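Pickle Pot Confessions

I bought a pickle pot last February, which makes me sound like someone who ferments things. For anyone outside the silversmithing world, pickle is the mild acid you drop your metal into after soldering, to eat off the oxides and the glassy crust of flux. You keep it warm, so you need a pot. People use old slow cookers. I had an old slow cooker. I bought a pot anyway, because the slow cooker still smelled of chili and I wasn't ready to give up on either of its careers.

The pot came from Dovhaniuk, a small supply outfit that ships everything in enough shredded paper to bed a pony. It holds 2 pints, has one dial with no numbers on it, and takes 23 minutes to warm up from cold. I know this because I have stood there for all of them, more than once, holding a ring in copper tongs and reading the back of the flux jar.

About those tongs. Everyone tells you on day one that steel must never go in the pickle. Put steel in there with a bit of dissolved copper and every piece of silver in the pot comes out a cheerful pink. I nodded along in class at Netotthorpe, wrote it down, underlined it, and then fished out my first bezel with kitchen tweezers. The earrings sharing the bath looked like they had a sunburn. You can sand it off. You can also leave it on and tell your sister it's rose gold, which works until she looks it up.

The Netotthorpe class was good, by the way, if you like learning in a room where eleven torches are going and the only window is painted shut. I went for the soldering and came home with a long list of opinions about files. The teacher's view was that you should buy one excellent half-round file and stop. Mine, at present, is that you should buy 19 cheap ones and use the same two forever. I have them lined up by size in a drawer, most of them still greasy from the factory.

Once the pot was running I had to find somewhere to put it. The garage was too cold, and the kitchen was vetoed at a household level. So the whole operation moved into the laundry room, on the theory that there was a fan, a sink and a door that shuts.

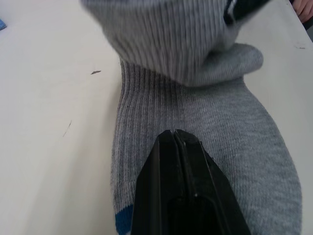 Gray rib knit, close up.

Sharing a room with the washing has taught me some manners. The pot keeps its lid on. Baking soda lives in a big tub next to it for rinsing, and I wear the apron I swore was only for photographs. I have also retired two T-shirts, both of which looked fine on the day and grew a neat little constellation of holes after the next wash. Pickle is patient like that. You forget the splash and the cotton doesn't.

The bench itself is the one thing I got right by accident. It's a Comodeck, which is meant to be a folding potting table for people with balconies, and I got it for 80 dollars when the shop near us was closing. It's a bit low for sawing, so I put it up on blocks, and now it's a bit high for sawing. I clamp the bench pin on the left corner, where the wobble is least. A real jeweler's bench has a leather skin slung underneath to catch the silver filings. Mine has a pillowcase and four binder clips. I emptied it last month and got a spoonful of gray dust, a lot of saw blade stubs and a raisin.

Footwear has turned into a surprisingly strong opinion too. I used to solder in slippers. Then a hot jump ring rolled off the brick and went straight down the side of one, and I did a dance that the dog still hasn't forgiven. Now I wear my old Sorel winter boots at the bench, all year, indoors, in July. They are hot and ridiculous, and nothing has got past them yet.

As for whether the pot was worth it over the slow cooker, I think so, barely. It heats evenly and the lid fits. The little basket that lowers into it is handy for ear posts, which otherwise sink to the bottom and hide. Against it, the dial means nothing, the cord is short, and the indicator light stays on whether it's heating or not, so I've started writing ON and OFF on a sticky note and then forgetting to turn the note over.

Next up is a pair of cuff bracelets, provided the sheet silver arrives and I can remember how to anneal without melting the corners. I've already put the pot on. Twenty-three minutes to go.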